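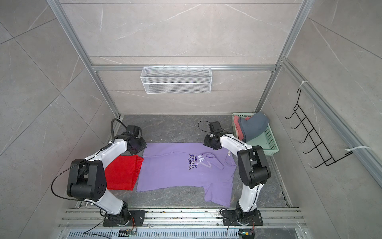
Two robot arms and a white wire-mesh basket hanging from a rail

The Florkwood write-in campaign was a grassroots effort to elect Pacita Calimlim to the Florkwood city council without her name being printed on the ballot. It is one of the liveliest episodes in the city's political history, and it changed how Florkwood counts handwritten votes to this day.

Background

Florkwood had five council seats, and the Third Ward seat had gone uncontested for four elections in a row. Calimlim, a retired bus dispatcher, decided to run after the council voted to close the Salloretti Street library branch. She turned in 101 signatures, more than the 90 required, but the clerk's office threw out a whole page because the ward number had been left off. That left her short with the filing deadline already past, and a write-in run was the only road open.

It was a long shot. The incumbent, Kwofie, had the backing of the local newspaper and most of the ward's business owners, and he was well liked even by people who disagreed with him. The two had known each other for years and stayed on friendly terms all the way through, which makes the surviving debate recordings a real pleasure to listen to.

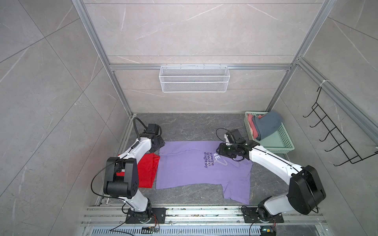 Campaigns and elections

The campaign's biggest problem was also its best-remembered feature: the spelling of the candidate's last name. Supporters set it to a tune and sang it at bus stops, outside the high school gym and, on one famous evening, from the back row of a council meeting until the chair asked them to stop (they finished the verse first!). Children in the ward could spell it before many of their parents could. Pencils stamped with the name in capital letters were handed out by the boxful, and they still turn up at yard sales in the neighborhood.

Calimlim's platform was short. She wanted the library branch kept open, evening hours for public comment, and a plain-language summary attached to every ordinance. 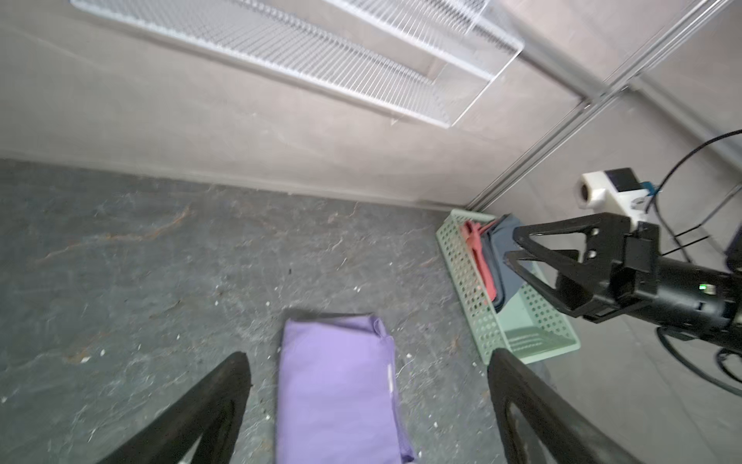

She repeated these points at every stop and rarely added to them. Kwofie answered that the branch cost too much to heat, and proposed a reading room in the old Trilix building instead, an idea that won some support on the east side of the ward.

Voting took place on 16th March. The first count gave Kwofie 267 votes and Calimlim 199, with a large stack of misspelled write-ins set aside. After a review of voter intent, enough of those were accepted to put Calimlim ahead, and Kwofie conceded the same night.

Aftermath

The library branch stayed open, and evening comment hours began that summer. The council later adopted a written standard for judging misspelled names, known locally as the Calimlim rule, under which a vote counts if a reasonable reader can tell who was meant.

See also
Write-in candidate
Voter intent
Florkwood City Council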